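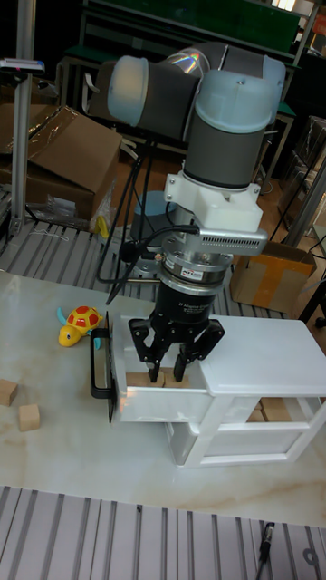

Fig. 1. Test cell, arm over the drawer task.

Student Projects > Engineering > Robotics > Safe Practice for a Shared Arm Cell
6 min read
Print this page | E-mail this page

Safe Practice for a Shared Arm Cell: What We Wrote Down and What We Changed

Short version first. Our task was the rules, not the robot. The Smadi project already had an arm, a gripper and a drawer routine. What it didn't have was one agreed set of rules for using them. Three versions of a checklist were going round, one of them from Rotthorpe with the wrong e-stop location on it. We had one term to fix that.

What we did: read the old checklists, sat in on 21 sessions, wrote down every time someone broke a rule or couldn't tell what the rule was. Total 133 notes. Then sorted them and rewrote.

Background, quick. A collaborative arm is allowed to work near people but that doesn't make the whole setup safe. The arm is one thing, the tool on the end is another, the thing it's holding is another again. Fingers going into a drawer make pinch points that the arm maker never saw. So you do the risk assessment on the task, with the real tool and real parts. Our supervisor said this about every week and we still left the cabinet out of draft one.

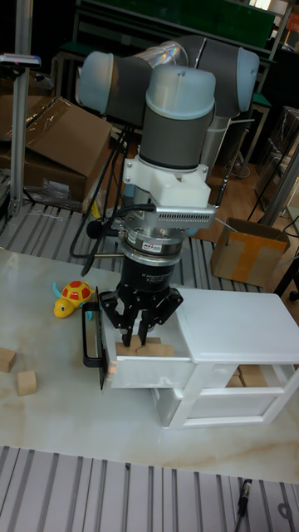
By Octavio Ulloa, Sasosdale group — project report, final draft

Findings

Sorted the notes into piles. Biggest pile by far was table state. People start a run without agreeing what should be on the table. For the drawer task we now write a start layout: cabinet on the right, top drawer open, where the blocks go, where the turtle goes. If the layout on the sheet and the layout on the table don't match, no run. Loose blocks near the edge of the table have to be on the sheet too or they come off.

Second pile, cables. The wrist carries a force-torque sensor and another sensor in front of it, and there's a cable looping off the side. Old rule said "check cables." Useless. Check for what? New rule: jog the wrist through its full range for the task at slow speed, watch the loop the whole way, stop if it goes tight or touches the fingers. Initial the sheet.

Third pile, stuff near the cell. Boxes, bags, tools left on the slotted platforms. The old checklist only covered the tabletop, which is why people walked right past the rest of it. We extended the clear zone to include the front platform — that change got the most complaints and we kept it anyway. Plastic bags are called out by name now.

Hands

Biggest argument of the term. Operators wanted to nudge a block in the drawer while the arm was paused. Paused is not stopped. The program can resume from the pendant and the person at the pendant may not be looking at your hand. Rule as written: no hands in the drawer or under the gripper unless the arm is in protective stop AND the person reaching in is holding the pendant. One person, both jobs. We tried a call-and-response version first and it fell apart by Thursday afternoon, everybody was saying "clear" without looking.

Force limits

We didn't set new numbers. Not qualified to and we said so in the review. What we did was make people record which limit file was loaded before each session, in the Sitilis log. 9 sessions out of the 21 had no record at all of that, so nobody could say afterwards what the limits were.

Brackets

The white bracket that holds the sensor now gets checked for cracks and loose screws at the start of the day. Should of been in there from the beginning. Goes in the log same as the limit file.

Still open

- Rotthorpe has the new sheet but hasn't signed off on it.
- Clear zone isn't taped on the floor yet, only on paper.
- No rule for visitors. We drafted one and ran out of time.
- Sheet is two pages. Want it on one, people skip the back.

Next group should start with the visitor rule. Drafts are in the Smadi folder under "old sheets", ignore teh one marked final, the right one is final 3.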